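노동시장 지표 보완 사업 중간 진행 보고

수신: Sellano 재단 연구지원팀
작성: Souad Bouzid (통계 설계), Brahim Fahmy (현장 조사)
작성일: 2021년 12월 27일

1. 보고 범위

본 보고는 Lurnitz 지역의 불완전취업 규모를 추정하기 위한 패널 조사의 2차 수집 결과와 가중치 산정 현황을 다룬다. 4월에 제출한 1차 보고의 정의와 표본 틀을 그대로 유지하였으며, 변경된 항목은 3절에 따로 적었다. 예산 집행 내역은 별도 서식으로 제출한다.

2. 수집 현황

2차 수집에서 유효 응답을 확보한 가구는 838가구이다. 조사구는 11개이며, 모든 조사구에서 최소 응답 기준을 충족하였다. 응답 단위는 가구이나 분석 단위는 만 15세 이상 가구원이다. 가구 내 대리응답은 허용하되 별도 부호로 구분하였고, 근로시간 문항에 한해 본인 재확인을 거쳤다.

대리응답 자료에서는 부업 시간이 낮게 보고되는 경향이 1차와 동일하게 나타났다. 재확인 후 수정된 값은 원값과 함께 보존하였으며, 추정에는 수정값을 사용한다. 재확인이 되지 않은 기록은 결측으로 처리하지 않고 대리응답 값을 유지하되, 민감도 분석에서 제외 전후의 차이를 제시할 예정이다.

업종 분류는 자체 부호표를 사용하였다. 가사 서비스와 음식점 주방 보조는 1차에서 하나의 부호로 묶였으나, 계약 형태와 주당 시간 분포가 달라 2차부터 분리하였다. 두 업종 모두 주된 일자리와 부업의 구분이 불분명한 응답이 많아 직무 내용 문항을 서술형으로 추가하였다. 서술형 응답은 두 명이 독립적으로 부호화하고, 불일치 건은 Fahmy가 최종 판정하였다.

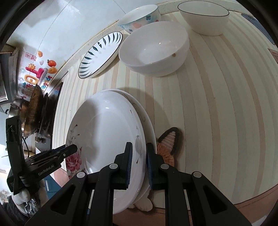 그림 1. 테두리를 그리퍼로 잡은 흰 접시와 뒤쪽의 무늬 접시

분리된 두 부호의 1차 자료 소급 적용은 직무 내용이 기록된 건에 한해 가능하다. 나머지는 통합 부호로 남겨 두고, 시계열 비교표에서는 통합 기준과 분리 기준을 병기한다.

3. 정의 및 산식의 변경

첫째, 구직활동 판정 기간은 직전 4주를 유지하되, 채용 결과를 기다리는 응답자를 구직자로 분류한다. 1차에서는 이들을 비경제활동인구로 분류하여 실업자 수가 과소 집계될 여지가 있었다. 이 변경으로 실업률의 분자와 분모가 함께 증가하므로, 공표 시 종전 기준 값을 같이 표기한다.

둘째, 시간 관련 불완전취업의 요건에서 추가 근로 가능 시점을 '즉시'에서 '2주 이내'로 완화하였다. 추가 근로 희망 여부와 가능 여부는 독립 문항으로 나누어 질문하였다.

셋째, 일시휴직자는 복귀 예정일이 있는 경우에만 취업자로 본다. 복귀 예정일이 없고 구직활동도 없는 응답자는 잠재경제활동인구에 포함한다. 이 집단은 표본 수가 적어 조사구별 값은 산출하지 않는다.

4. 가중치와 추정

설계 가중치 산정은 완료되었다. 무응답 보정은 조사구와 가구원 수를 보조변수로 하여 셀 단위로 수행하였고, 표본이 부족한 셀은 인접 셀과 병합하였다. 성별·연령 기준의 사후층화 작업은 진행 중이다. 기준 인구로 쓸 행정자료의 연령 구간이 조사표와 일치하지 않아 구간 재편이 필요하며, 이 작업에 예정보다 거의 3주가 더 소요되었다.

분산 추정에는 잭나이프 방식을 적용한다. 조사구 수가 적어 자유도가 제한되므로 신뢰구간은 t 분포를 기준으로 산출한다. 변동계수가 사전에 정한 한도를 넘는 추정값은 표에서 별표로 표시하고 본문에 인용하지 않는다.

5. 협력기관 및 자료 관리

입력 시스템은 Fillero가 유지보수한다. 이번 기간 중 근로시간 상한 검사 규칙에 오류가 발견되어 수정되었고, 해당 기록은 모두 재검사하였다. 자료 비식별 처리는 Rutherford에서 담당하며, 2차분 인수인계서는 붙임 2에 있다. 원자료 접근 권한 보유자는 변동이 없다.

6. 미결 사항

가. 행정자료 연령 구간 재편 후 사후층화 가중치 확정.
나. 대리응답 제외 시 불완전취업률 민감도 분석.
다. 업종 부호 분리에 따른 시계열 비교표 작성 및 주석 문안 검토.
라. 3차 수집 조사표 확정. 서술형 직무 문항의 존치 여부는 부호화 소요 시간을 검토한 뒤 재단과 협의한다.

3차 수집의 표본 교체율에 대한 재단의 의견을 요청한다. 회신 전까지는 1차 계획서의 교체율을 적용하여 준비 작업을 진행한다.

붙임 1. 조사구별 응답 현황표
붙임 2. 비식별 자료 인수인계서
붙임 3. 변경 문항 대조표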